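Building a Two-Arm Table in a Shared Workshop
Handout 8, Mutville Makers' Room
Prepared by Bimla Bajpai

Read this before you come to the table. I assume that you have done the February handout about mounting the columns, and that your two arms already move from the program.

1. What we want to do

The task is to open a clear storage box, take the small red pieces out and put them in a tray. For a person this is a few seconds of work. For two arms it needs several positions which you must teach one after another, and most groups lose time in the first one.

2. The surface

We cover the table with brown paper. The white top gave us reflections from the ceiling lamps, and Murdo MacAulay had many false detections at the edge of the tray. Paper is cheap and you can draw on it. Mark with a pencil the corners of the box and of the tray, so that you can put them back after each run. If the paper moves, fix it with tape on the underside.

3. Cables

Each wrist has a cable that must be long enough for the full turn of the last joint. Leave a loop. Turn the wrist slowly by program from one end to the other and watch the loop - it should never become tight and should never come between the fingers. Rhona Kerr's group made theirs too short and had to order it again from Udier.

4. Start position

Both grippers wait open above the paper, with the box between you and the columns. The tray touches the latched end of the box. Keep the lid closed at the start, with all red pieces inside and the tray empty. Check the lights at the foot of both columns before you press start. On our arms green means ready. 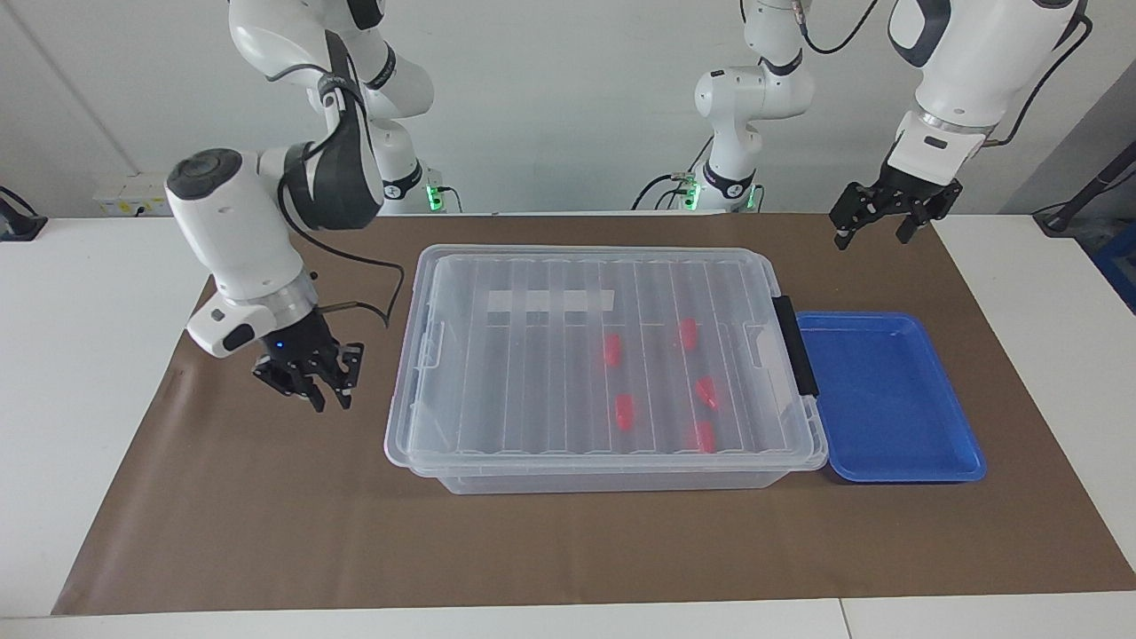 5. Teaching the latch

Begin with the latch and leave the pieces for later. One arm holds the box still, the other pulls the latch. Set the speed to 8 percent for the first tries. If the box slides on the paper, your holding arm is too high or it presses at a bad angle.

6. What to hand in

Write down your taught positions in order and the speed for each one. Add a short note on every stop you had to make by hand. Send it to Greer Forsyth before 14/06/2018. Groups of 2 hand in one paper together.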